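Drawstring pulled all the way out of swim shorts in the wash, how do I get it back in?

Home > Laundry and Mending > Repairs
Asked by Dorottya Jakab, 2023-11-23
Viewed 836 times, 3 answers

I washed a load of swim things after the pool and when I took it out of the machine one pair of shorts had no cord in it. The cord was wrapped around a towel. The waistband is the kind with elastic inside and the cord runs in the same channel as the elastic, with two small metal holes in the front where it comes out.

I tried a safety pin. It goes in fine for the first few inches and then it gets stuck near the side seam and I can't tell if it is caught on the elastic or on stitching. I pushed harder and the pin came open inside the channel, so I had to work it back out, and I don't want to do that again.

The cord is flat, 136 cm long, and one end is starting to fray. The shorts are from Vasent and I bought them last summer, so I would like to save them if I can. Is there a better tool than a safety pin? And is there a way to stop it happening again? There are two more pairs just like it in the house.

3 answers

Ada Villa
Accepted answer, 20 people found this helpful

The spot near the side seam is almost always where the elastic has been stitched down to keep it from rolling. On most swim shorts there is a line of stitching through the elastic at each side, and the cord has to pass in front of it or behind it. If your pin went in behind the elastic it will hit that stitching and stop. Take it out and start again, keeping the pin against the front layer of fabric the whole way.

Some other things that help:

Use a bodkin if you can get one. It is a blunt flat needle with a big eye or a small clamp at one end, and fabric stores keep them near the hand sewing needles. They cost very little. A plastic drinking straw also works. Push the end of the cord into the straw, staple through both, and feed the straw through. It can't come open and it is stiff enough that you can feel it through the cloth.

Fix the frayed end first. If the cord is polyester or nylon, hold it near a lighter for a second or two and let it melt a little, then leave it alone until it cools. If it is cotton, wrap the end tightly with thread and put a dab of clear nail polish on it. Don't melt cotton, it just burns.

Stretch the waistband as you go. Bunch the fabric up onto the straw, hold the front of the straw through the cloth, and pull the bunched part back behind it. Go an inch or two at a time. When you get to the side seam, pull the band flat and wide so the channel opens up.

Before you start, pin the other end of the cord to the outside of the shorts. I have pulled the whole thing straight through more than once by forgetting this.

When the cord is out at both holes, even up the ends and stretch the waistband out fully a few times. Then even them up again, because they will have moved.

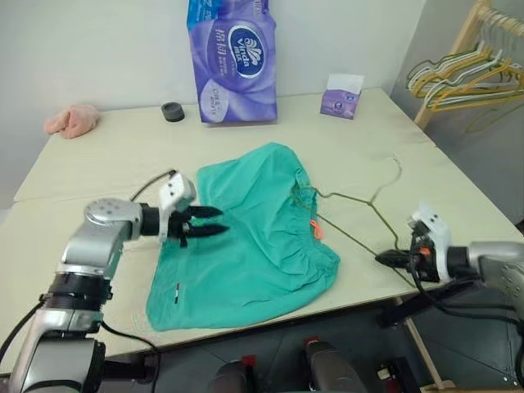 To keep it from coming out next time, sew a few stitches through the waistband and the cord at the center back. Go through all the layers and use thread that matches. You can still tighten and loosen the front, but the cord can't travel. I do this on everything with a cord as soon as it comes home – sweatpants and hoods too. Tying the ends together before each wash also works, if whoever does the wash remembers.

Comment from Dorottya Jakab: The straw worked. It did stop at the side seam again the first time and I had to back up and go in front of the elastic like you said. I stitched the back on all three pairs. Thank you.

Comment from Elisa Amato: Does the center back stitching break when you stretch the waist to get them on?

Comment from Ada Villa: Mine haven't. Keep it short, half an inch at most, and run it up and down. If you stitch along the band it stops the elastic from stretching there and the thread will pop.

Buppha Rungrueang
7 people found this helpful

If you don't want to buy anything, wet the end of the cord, shape it straight, and put it in the freezer on a piece of foil until it is stiff. You have maybe a minute before it goes soft so it only works on short channels like a hood. For a full waistband I would use a big paper clip with tape around it. Or a chopstick with the cord taped to the thin end, but that is hard to bend around the sides.

A mesh bag helps in the wash. I put all our swim stuff in one.

Vilja Oksanen
1 person found this helpful

Just take the cord out. If the elastic is good you don't need it. I took them out of all my kids' shorts and they stay up fine.

Comment from Ada Villa: Fine for sitting by the pool, less so for diving in.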